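**The Slow Hand**

By the time Till Lenz had been at Brinkmann for 21 years he could take a computer apart in the dark, and on one January evening when the power failed all over Drurkthorpe he had done exactly that, by feel, mostly to find out whether he could. So when the people upstairs asked him to teach the arm, he supposed it would take an afternoon.

It was now the second week.

The way it worked was simple enough to explain to his sister over the phone, which he did, at length, while his soup got cold. You sat at a little desk with the Jeleo controller in your hand, a thing like the handle of a garden hose, and wherever your hand went the arm went too. If you squeezed, it squeezed. Everything you did was saved, and when you had done the same job enough times the machine was supposed to get the idea. "Like teaching a child to tie shoes," said his sister, who had raised four of them, and Till said yes, very much like that, except that the child was tied to your wrist.

The job was the old tower computers, the ones that came in by the pallet from offices and schools. Open the side, go down to the board, lift the processor out of its socket, and carry it across to the gray fixture on the left. With his own fingers Till could do it while humming. With the arm he held his breath and forgot he was holding it.

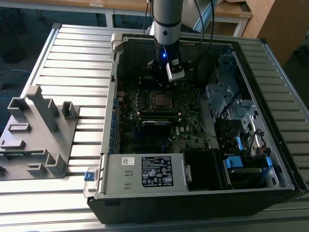
The trouble was that he had never once thought about how he did it. There was a small pause he always made just over the board, a sort of hovering, and he had gone his whole working life without knowing it was there. Only when he saw the arm do it, hanging over the metal as if it had lost its train of thought, did he recognize himself. His father used to wait like that with a spoon over the sugar bowl.

"Should I leave that out?" he asked the young woman from Kistex, who sat beside him most mornings and wrote things down in green ink.

"Leave what out?"

"The waiting."

She scrolled back and watched it a few times. "Do you do it every time?"

"I'm afraid I do."

"Then I'd keep it," she said. "You're probably looking for something."

He went home and thought about that all through supper. He supposed he was looking for whether the thing was straight, and whether his hand was, and whether anybody had left a cable lying where a cable shouldn't be. It seemed a great deal to fit into one breath — and how you were meant to hand it over to a machine, he couldn't have said.
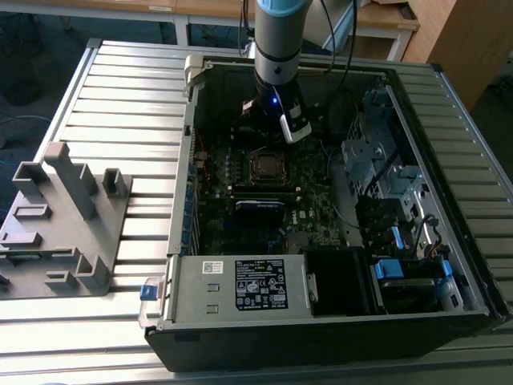

*Photo: Till Lenz*

They wanted 252 good runs. A good run was one where he didn't bump the socket, or drop anything, or say a word that the green ink had to leave out. In the second week he got better, and then for two days he got worse, and then one morning he noticed he had started humming again, the arm swaying ever so slightly along with the tune.

"You're moving it," she said.

"So I am. Shall I stop?"

She considered this with her pen against her chin. Then she wrote a line in the notebook, and turned it a little so that he could read it if he liked. It said: *hums, runs still good.*

Till settled his elbow on the desk, took hold of the handle, and started the next one.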